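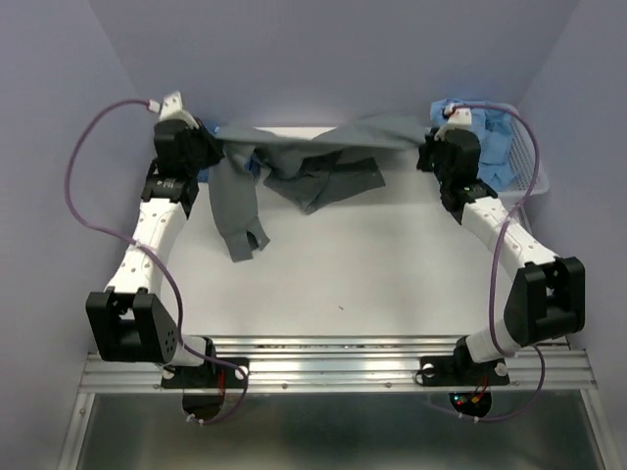 Residency Diary, Wiltari Textile Archive
February 2021

The morning was given to the Poirier bequest, which consists of 223 knitted and woven garments received from the Midelora mill when its sample room closed. The reading room opened at 8 and the heating did not come on until well after that. Work proceeded in coats.

The first two boxes hold work clothing for the most part. The accession book lists the contents by style number only, and the numbers do not agree with the labels sewn into the collars. Usa Phromma is of the opinion that the mill renumbered its styles when it began to sell through Stira, and that the labels carry the older series. This was tested against the order ledger and held for one box. The other remains unsettled — the ledger pages for that period are stained and the style column cannot be read.

A darned cardigan took up more time than was planned. The repair is in a heavier yarn than the body, and the stitches run across the rib instead of along it. It was recorded as an owner's mend and returned to its tissue.

The supply of unbuffered tissue is low. A request for 100 sheets has been sent to the office, with a note that the wool cannot be refolded properly until they arrive. The office replied that orders are now placed monthly.

Correspondence was answered after lunch. The lender asks whether the loan may be extended past April; the matter was passed to the registrar with a recommendation in favor.

Box 2 is to be reopened tomorrow and its collar labels copied out in full, including the ones with missing letters.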